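**Gripper let go on protective stop, anyone else?**

**rastness_cell2** wrote:

Two-arm table, parallel gripper on the far arm, wooden block as the test piece. At 60% speed the far arm hit a protective stop partway through a lift and the gripper opened. The block dropped from 290 mm. I had my hand on the desk, well clear, but I don't like it. Inamura support says the gripper "holds last state" on a stop. Mine plainly didn't.

The log has 600 cycles before that with no fault at all.

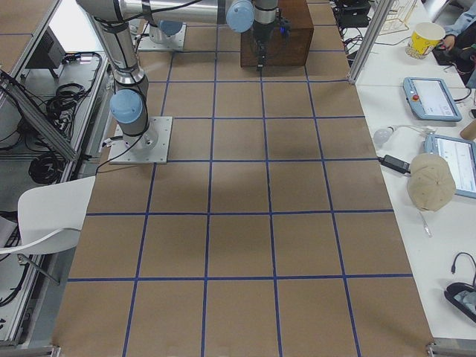
I've swapped the tool cable and reloaded the config. Same drop again around cycle 700. Support now wants me to update the firmware, which is what they say about everything.

**Flestgate** wrote:

600 clean cycles tells you very little. How many of those had a stop in them? If the answer is none, you've tested the stop twice and it failed twice.

**rastness_cell2** wrote:

Fair. None.

**Pranab Mollah** wrote:

I'd bet on tool power. Some controllers cut the tool output on a protective stop, and then whatever the gripper does is up to the gripper. Put a meter on it and trip a stop on purpose, with nothing in the fingers.

**benavides_ok** wrote:

Disagree, it's your program. Somebody left an "open" in the stop handler. I've seen it three times and each time the owner swore it was hardware.

**rastness_cell2** wrote:

There is no stop handler. I'd have to write one before I could botch it.

**Flestgate** wrote:

Then check the default one. And quit running it loaded until you know. "Well clear" is what everyone writes in the first report.

**rastness_cell2** wrote:

Metered it this afternoon. Tool voltage goes to zero on the stop, so Pranab has half of it. Still doesn't explain why the fingers move with no power. Sent the trace to support and got the firmware link again.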